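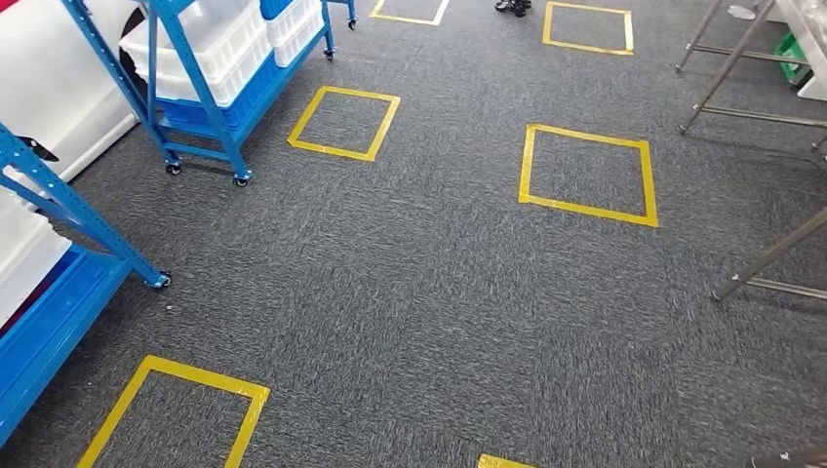
Arūnas Urbonaitė says that a taped outline on a carpet fails at the corners first, and that anyone planning a floor layout should settle the corners before buying the tape. The straight runs, in Urbonaitė's view, mostly look after themselves.

The layout at Plevberg bears on the point. It uses yellow tape squares on a gray speckled carpet, with blue shelving carts along one side. The squares form a loose grid, and the strips overlap where they meet. On at least one of them the tape shows small wrinkles as well. Both details are common in hand-laid work on textile flooring, and they have different causes.

An overlap is a choice. The alternative is a mitered corner, in which both strips are cut at 45 degrees and butted together. Miters look better on sealed concrete or vinyl. On carpet they leave two cut ends side by side over fiber, and each end has little to grip. A lapped corner puts adhesive on a smooth backing for one full tape width, and that bond is stronger than the bond to the pile. The cost is a raised edge, one tape thickness high.

Wrinkles come from tension. Tape pulled hard off the roll stretches, then recovers after it is down. On a hard floor the adhesive holds against that recovery. On carpet the fibers move with it, and the strip gathers. The remedy is to unroll the full length of one side, let it rest for a moment, and press from the middle toward both ends. A hand roller does this better than a shoe.
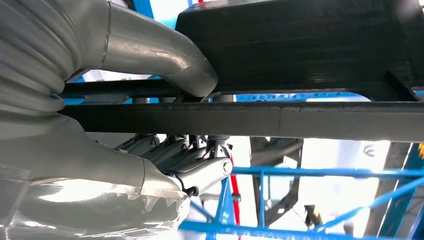 At Plevberg, July 2021.

Color is the simplest decision. A carpet of mixed charcoal and lighter gray hides dirt well and hides most muted tapes equally well. Yellow separates from it under almost any lighting. White also reads clearly at first, but picks up soil from foot traffic along its edges. Blue would be a poor match for a room that already has blue steel in it, as the eye tends to group a cart and a nearby line of the same color.

Size takes more thought. An outline meant to hold an object should be larger than the object's base, with clearance on every side so the line stays visible once the object is in place. For wheeled shelving the base is measured with the casters swung outward, which can add up to 13 millimeters per side on compact carts and more on large ones. Storage containers that overhang the shelf should be measured too. They do not touch the floor, but they do touch the neighboring cart.

Squareness can be checked with a tape measure alone. If the four sides match and the two diagonals match, the outline is square. Alignment between outlines is a separate matter and needs a chalk line or a taut string. Whether it is worth the trouble depends on use. A loose grid serves perfectly well where each position is independent. Where carts have to pass between positions, the narrowest gap governs, and it should be measured between the objects – the tape lines themselves take up no room.

Carts with perforated uprights, such as the blue ones here, have one further advantage for a changing floor. Shelf heights on this kind of frame can usually be reset, so a container swap need not change the footprint. The outline stays where it is.

Removal should be planned at the start. Tape lifts more cleanly when it is pulled back slowly at a low angle, along the direction of the pile. Residue is worked from the outside in with a cleaner first tried on a hidden patch of carpet. Lapped corners come up in reverse order, top strip first.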